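5. Setting the clock on your Radby kitchen timer

1. Pop in the 2 batteries, flat ends against the springs, and close the little door.

2. Hold down SET until the hours flash, then tap the arrows -- there's no rush, it will wait for you.

3. Press SET again for the minutes, and once more to finish. 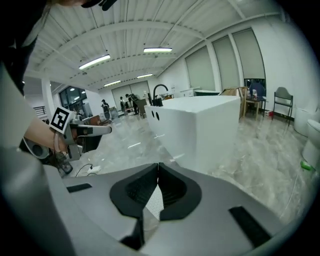 Note: if the display goes blank in step 3, take the batteries out, have a sip of tea, and start again from step 1.

Caution: please don't mix old and new batteries.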